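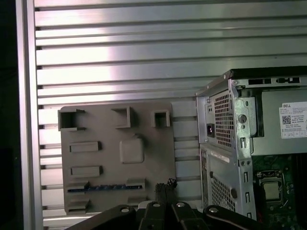 The visit to the robot cell was the first item, and the meeting started beside the table before we moved to the small room. Uthai Nilsuwan welcomed the guests from Jaleo and thanked the Vurnville site for letting us use the hall for the morning. He explained that the cell is meant for taking apart and putting together desktop computers, and that the purpose of the day was to show the work at its present state, with the parts which are not ready also. A guest asked why there is a grey printed panel on the slotted wall when a real Dell tower with its side open is standing next to it. Uthai answered that the panel is a simple copy of a motherboard, with raised blocks for the main parts and a blue strip for the card connector, and that new operators practise on it first. Mistakes on the panel cost nothing.

Minutes of the demonstration and meeting, Hakar project
Place: Vurnville, hall and small meeting room
Date: 27 July 2019
Chair: Uthai Nilsuwan
Present: project group, two guests from Jaleo, one guest from Radebe

1. Minutes of the previous meeting

The minutes were accepted with one correction. In the part about spare parts, "delivered" should be read as "ordered". The delivery is still open.

2. Demonstration

The plan for the demonstration was handed out on paper. It has 21 steps, from bringing the gripper to the case up to putting the memory back. It was agreed at the start that the guests may ask questions during the work, but that they stay behind the line on the floor when the arms are moving.

The guest from Radebe asked how the operator can know where the fingertips are when they go inside a case. The group explained that the operator has the view from the wrist, and also the view from the side, and must learn to change between them. The view from the wrist turns together with the gripper, so that the computer can look strongly tilted. For a new person this is tiring. The guest remarked that the same difficulty is known at Radebe from inspection of pipes, and offered to send their training notes.
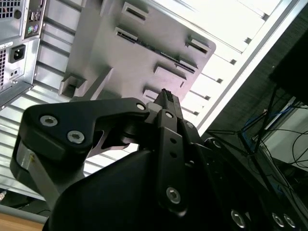

A longer discussion followed about force. The Jaleo guests wished to know what happens if a finger presses too hard on thin sheet metal. The present rule is that the operator stops, opens the gripper and goes back to the last safe position. There is no automatic stop for this case yet. The guests found this acceptable for a demonstration but not for daily work. The chair agreed and asked that the remark be written here in full.

It was also asked if the fingertips wear out. They do, and the group changes them when the surface becomes smooth. No record was kept until now of how long one pair lasts. A record will be started.

3. Results so far

The project has 1,133 recorded attempts on all tasks together. The guests asked how many of these were successful. The group could not give one number, as the tasks are very different and in the beginning success was not noted in the same way by everybody. It was decided to go through the older records and mark them again by one common rule before any number is given outside.

4. Work with the case lying on its side

The group prefers this position for work on the inside, as both arms can come from above. The cables are the main problem. They lie across the places where the gripper must pass, and they do not lie the same way in each computer. One Jaleo guest proposed to tie the cables before the work begins. Against this it was said that in a repair shop the computers will not come with tied cables, and the project should not make the task easier than it is. No decision was taken. Both opinions are to be written into the plan for October.

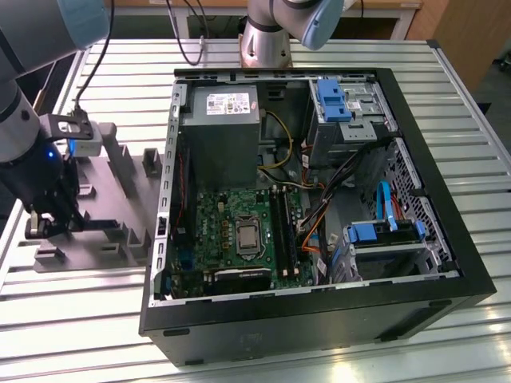
The holder for parts was discussed next. The slots are useful, but the order in which parts are placed there is decided by each operator alone. The chair asked for one fixed order, on a sheet which hangs near the table.

5. Open day

Radebe and Jaleo both would like to come again in October with more people. The hall is large enough, but the space at the table is not. It was proposed to make groups, and to let each group stay for roughly half an hour. Hakar will prepare the invitation, and Vurnville will confirm the hall.

6. Tasks

Training notes on tilted views: guest from Radebe
Record of fingertip changes: project group
Common rule for marking older attempts: Uthai Nilsuwan, with the project group
Sheet with the order of parts: project group
Text of the invitation: Hakar

7. Other matters

The guests asked for a copy of the paper plan and received it. One of the guests forgot a pair of reading glasses in the hall. They are at the reception in Vurnville.

The next meeting will be held before the open day. The date will be sent by the chair.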